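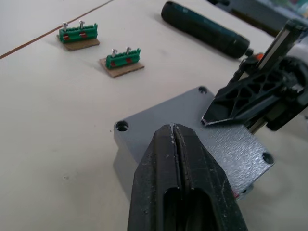
How to Fit Terminal Blocks in a Small Junction Box

This page covers a small gray junction box with terminal blocks inside, the kind you would use for low-voltage wiring such as garden lights, a gate sensor or a doorbell. It does not cover household mains wiring. If the cable you are joining comes from a breaker panel, stop here and call an electrician.

The job is mostly layout. People tend to start by screwing things down, and then find that the lid won't close or that the last wire can't reach its terminal. Do the steps in the order given and you will have to undo very little.

What you need

A junction box with a lid
Two terminal blocks
A screwdriver that fits the terminal screws
A second screwdriver for the lid and mounting screws
Wire strippers
A pencil and a piece of masking tape
A scrap of cardboard

Clear the table before you begin. Terminal screws are small and they roll. Leave the middle of the table free for the box and push everything else to the back or onto a second table.

Step 1. Open the box and check it

Take the lid off and look at the rim. If there is a gasket, it should sit flat in its groove all the way around. Press it back in with a fingertip where it has lifted. Put the lid screws in a cup or stick them to a strip of tape.

Look for burrs around the mounting holes as well. Cast metal parts often have them. A few strokes with a small file will take them off. Wipe out the filings, as any that stay inside can end up between two contacts.

Step 2. Check the mounting holes

Countersunk holes have a sloped edge, so the head of a flat-head screw sits level with the surface. Use flat-head screws in them. A pan-head screw will stand proud, and if it sits under a terminal block, the block will rock.

Drop a screw into each hole before you go near the wall. It should fall through up to the head without being turned. If it binds, use the next size down.

Step 3. Lay out the terminal blocks

Set both blocks in the box without fastening them. Turn them so the wire openings face the cable entries. Leave enough room in front of each opening for the wire to bend – a finger's width is usually enough for thin wire, and stiff wire needs more.

Try the lid on now, with the blocks loose inside. If it sits unevenly, a block is too tall or it is resting on a screw head. Move things until the lid drops flat, then mark around each block with the pencil.
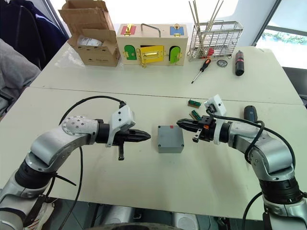

Keep the blocks near the box while you work and face them the way they will go in. It is easy to turn one around when you pick it up, and then your wire labels will be backward.

Step 4. Fasten the blocks

If your blocks have screw holes, use them. If they don't, double-sided foam tape works well indoors. Clean both surfaces with rubbing alcohol first and let them dry. Press each block down firmly and leave it for a few minutes before you pull on it.

A power driver is fine for mounting the box itself. Don't use one on the terminals. The threads in a small terminal are soft and strip easily, and once one is stripped the whole block has to be replaced.

Step 5. Connect the wires

Turn off and unplug the power supply. Bring the cables in through the entries and pull in a little more than you think you need. Strip 7 mm from the end of each wire, or whatever length is printed on your block. Twist stranded wire so no loose strands stick out.

Back the terminal screw out, push the wire in until the bare part is fully inside, and tighten. Then tug the wire. If it moves, take it out and do it again. Label each wire with a bit of masking tape as you go.

Step 6. Practice on cardboard first

If you haven't used this type of block before, fasten a spare one to a small piece of cardboard and wire it up on the table. The cardboard gives you something to hold, and you can turn it to see both sides. Siriporn Noiphan sent in this tip after her first box, and I now do it with any block I don't know.

Step 7. Close the lid

Fold the spare wire flat along the sides of the box, away from the screw posts. Set the lid on and start all the lid screws by hand before tightening any of them. Tighten in a cross pattern, a couple of turns at a time. Stop when the lid is snug. Plastic lids crack at the corners if you keep going.

Turn the power back on and test the circuit before you put the ladder away.

Last updated May 25, 2024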